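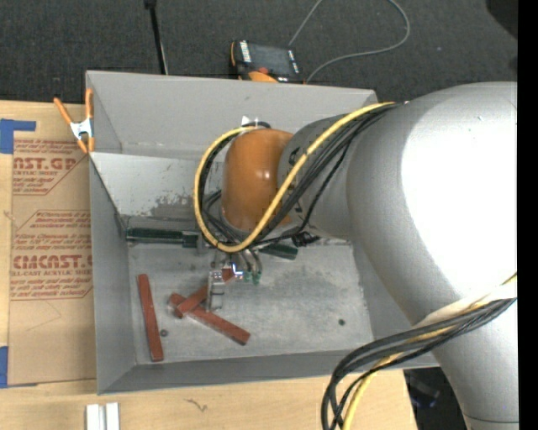
About Drerum

Drerum is a water testing laboratory. We analyse drinking water, private supplies, process water and swimming pool water for customers who need a result they can put in front of an inspector. The laboratory was founded by Araba Korletey, who remains technical director. Said Ramadan is operations manager and is responsible for sampling, couriers and reporting.

We do not sell filters, softeners, dosing equipment or treatment chemicals, and we take no commission from firms that do. If a result shows a problem we will say what the problem is and which parameter has failed. The choice of remedy is left to the customer.

What we test

Our work falls under two sections, chemistry and microbiology. They share a reception and a sample register but have separate rooms, separate staff and separate air handling.

The chemistry section covers pH, conductivity, turbidity, colour, hardness, alkalinity, nitrate, nitrite, ammonium, chloride, sulphate, fluoride and a suite of metals. Lead, copper, nickel, iron and manganese make up the greater part of the metals work. Arsenic is requested mainly by customers on boreholes. We also measure free and total chlorine, although chlorine is best measured at the tap and we advise customers to do so.

The microbiology section covers coliforms, E. coli, enterococci, Pseudomonas aeruginosa, Clostridium perfringens and colony counts at 22 and 37 degrees. Legionella is handled as a separate line of work, with its own bottles and its own reporting form. Incubation for Legionella takes up to ten days and cannot be shortened by paying more.

We do not test for radon, radioactivity, asbestos fibres or pharmaceuticals. Enquiries of this type are passed to another laboratory, which will quote and invoice directly. We do not test blood, urine, soil or food. We are asked for soil more than anything else on this list, and the answer is still no.

Where samples come from

The laboratory received 3,228 samples in its last reporting year. Private supplies, mostly wells, springs and boreholes serving farms and small groups of houses, form the largest group. After these come managing agents for flats and offices, schools, care homes, dentists, breweries and leisure pools.

We hold 272 sampling points on repeat schedules. A repeat schedule means that the customer has agreed a parameter list, a frequency and a named contact, and that bottles are sent out without a fresh order. Changes to a schedule must reach us in writing before the bottles are made up. After that point the existing list will be run and charged.

Demand is uneven. Spring and early summer bring most of the pool work and a large share of holiday lets. November is usually the heaviest month for private supplies, as spring sources tend to become turbid after the first prolonged rain and people notice the colour. Turnaround times quoted on this site apply all year, but courier collections should be booked earlier in November if possible.

Sampling and bottles

A result is no better than the sample. We supply all bottles and will not analyse water sent in drinks bottles, jam jars or containers from another laboratory. Our microbiology bottles are sterile and contain a small quantity of sodium thiosulphate to neutralise chlorine. They must not be rinsed. Bottles for metals contain acid and must not be rinsed either. Both carry a printed warning, and a leaflet goes out with each set.

Lead is the parameter most often spoiled by poor sampling. There are several ways of taking a lead sample and they give different figures from the same tap. A first draw sample is taken after the water has stood in the pipe, usually overnight. A flushed sample is taken after running the tap. A random daytime sample is taken as found. The request form has a box for each, and a lead result will be issued with the words "sampling method not stated" if no box is marked.

Samples for microbiology should be kept cool and in the dark and should reach us on the day they are taken. We will accept them up to 24 hours after sampling. Older samples are registered, the customer is telephoned, and analysis goes ahead only if the customer accepts a deviation note on the report. Frozen samples are rejected.

Customers who would prefer not to take their own samples can book one of our samplers. The charge is per visit, with an additional charge for each sampling point after the first. Samplers will need access to a mains stopcock position, to any treatment unit and to the tap itself. They are not able to move furniture, enter lofts without a fixed ladder or work on plumbing.

How results are reported

Each report gives the sample reference, the time and place of sampling as stated by the person who took it, the time of receipt, the parameter, the method, the result, the unit and the regulatory limit where one applies. Results below the limit of detection are given with a "less than" sign and the figure. We do not report zero for a chemical parameter.

Measurement uncertainty is available on request and is printed by default on reports for industrial customers. It was removed from domestic reports after a trial period in which it produced a large number of telephone calls and very little benefit to the callers. It can be restored to any account.

Failures of E. coli or enterococci are telephoned as soon as they are confirmed, at any time up to 8 p.m. We will try the named contact first and the second contact after that. Please give us two numbers. A landline in an empty office is of little use in the evening.

Reports are held in a customer portal named Prillow. Prillow was written for us and has been in use since the laboratory gave up posting paper copies as standard. It allows results to be plotted against time for a single sampling point and exported as a spreadsheet. It does not at present allow two sampling points to be plotted on one chart. This has been requested and is on the list. Paper copies can still be ordered and are charged at cost.

Quality

The quality system is built on a plain rule: every batch carries its own checks, and a batch with a failed check is not reported. Chemistry batches include a blank, a control standard and a duplicate. Microbiology batches include positive and negative controls, and each lot of media is tested before release. Control charts are reviewed by the section head and signed. Where a batch fails, the samples are run again if enough volume is left and the age of the sample permits. Where this is not possible the customer is told and the repeat is free of charge.

We take part in external proficiency rounds for both sections. Scores are available to customers on request, including the unsatisfactory ones. Our most recent unsatisfactory score was for nitrite, and was traced to a standard made up in the wrong flask. The corrective action report can be had from the quality office.

Raw data are kept for six years. Microbiology samples are disposed of once the result is confirmed. Chemistry samples are kept for 14 days after the report is issued, so any query that might call for a repeat should be raised within that period.

History and premises

Araba Korletey trained as an analytical chemist and worked in river monitoring before setting up the laboratory. For its first years Drerum occupied two rooms above a printer's and carried out chemistry only, with microbiology sent elsewhere. The move to the present building, Mensah House, made a separate microbiology suite possible. Mensah House was formerly a seed merchant's store. It has thick walls and holds a steady temperature, and the goods lift has never been reliable.

Said Ramadan joined as a sampler and took over operations when the repeat schedules were introduced. The present courier routes are his, as is the practice of labelling bottles before dispatch instead of on site, which reduced the number of unidentified samples considerably.

In the period after the move we took on the customer list of Nuron, a smaller laboratory which had specialised in swimming pools. Former Nuron customers keep their original account numbers, which begin with N. Nuron reports from before the transfer are held as scanned copies and are not in Prillow, but can be sent by email.

Working with us

New customers should begin with the request form. It asks for the type of supply, the number of people served, any treatment fitted and the reason for testing. The last of these matters to the parameter list. A house purchase, a change of taste and a request from the council each call for something different, and a full suite is often unnecessary.

Prices are given on the price list and include bottles and the report. Courier collection is extra. Schools and registered charities on private supplies receive a reduced rate, which must be claimed at the time of order. Accounts with monthly invoicing are opened for customers expecting to spend more than £2,000 a year. All others pay on order.

Reception is open from 8.30 a.m. to 5.30 p.m. Samples for microbiology must be handed in by 4 p.m. to be set up the same day. There is a cool box in the side porch for chemistry samples delivered outside these hours. It is emptied at 8 a.m. Please do not leave microbiology samples in it.

Complaints should be sent to the quality office in writing, with the sample reference. They are acknowledged within two working days and answered by someone who did not work on the sample.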